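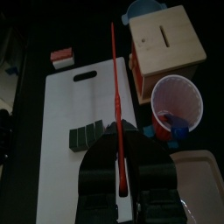

Jeanie Chisholm
Household and home business editor

Paperwork for people who sell from the kitchen or the shed

Most people who make jam, candles or chopping boards for sale are good at the making. The trouble starts in December, when the orders come in and the receipts end up in a coat pocket. These tips are for anyone running a very small business at home, and none of them needs special software.

Keep the money apart

Open a second bank account before you sell anything. It needn't be a fancy one. Pay for jars, screws, labels and postage from it, and have customers pay into it. When you want money for yourself, move it across in one go and write "own use" in the reference box.

If you take cash at a market, don't spend it on lunch. Put it in an envelope, write the takings on the front and bank it when you next go into town. Archie Cowie, who sells turned bowls at Pendside, lost track of a whole summer by paying for diesel out of his cash tin.

Do the receipts on the same day

Thermal paper fades, especially on a sunny windowsill or near the cooker. Photograph each receipt when you get home and put the original in a plain envelope marked with the month. Write what it was for on the back in pencil, as "hardware, £9.60" means very little by spring.

Mixed shopping is awkward. If you buy flour for the business and washing-up liquid for the house, ask for them to be rung through separately. If you forget, underline the business items and total them at the bottom.
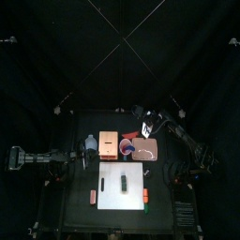 Plastic bottle and printed card on the table.

Work out what a batch costs

Add up everything that goes into one batch, then divide by the number you can sell. Leave out the ones that split, burn or get eaten. Include:

Ingredients or materials, at the price you last paid
Jars, boxes, string and labels
Gas or electricity
Stall fees and card charges
Your own time

People leave out that last line and then wonder where the profit is. Sanaa Samir makes chutney under the name Urkia. Her autumn batches used £224 of fruit, vinegar, sugar and jars, and she thought she was doing well until she wrote down her hours. She put each jar up by 4 pence the first time, found it made no difference, and then priced the lot again properly.

Check prices twice a year. Sugar and timber both move, and a cost sheet from two years ago is no use.

Send the invoice with the goods

An invoice sent a month late gets paid a month late. Keep a blank one on the computer and change the name, number and amount each time. Number them in order and don't reuse a number, even if a sale falls through. Mark that one as cancelled and keep it.

Put the date payment is due in full. "Within 30 days" leaves room for an argument over when the days began. If a shop hasn't paid 5 days after the due date, ring them. A phone call in the morning works better than a third email.
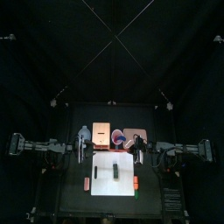

Taking stock without losing a weekend

Pick a quiet evening at the end of your trading year. Finish or set aside any half-made items first. Start at one end of the shelf and write down each thing as you come to it, with what it cost you and not what you hope to sell it for.

Offcuts, opened bags and dented tins can go on a separate sheet. Be strict about anything that is out of date or that you haven't touched in two seasons. Mikkel Bach had a box of brass hinges on his list at full price for years before he admitted that they didn't fit anything he made.

Sign the sheet, file it with the receipts and start the new year from that figure.

Borrowing tools and sharing space

If you share a workshop or a kitchen, write down who owns what. One page is enough. Put in who pays if something breaks, and how much notice either of you gives before leaving. Friends find this embarrassing, but it takes ten minutes.

Check your home insurance too. Many household policies don't cover stock or business visitors, and a phone call to the insurer will tell you where you stand.

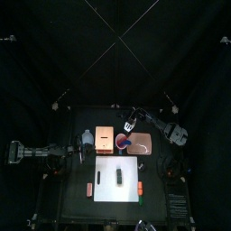 Do I need an accountant if I only sell at a few markets?

Many people at that size manage with a notebook and a simple spreadsheet. Paying for an hour of advice in your first year is still worthwhile, mainly to check what you can claim and what records you have to keep. Take your bank statements and your cost sheet with you, and ask for the fee before you book.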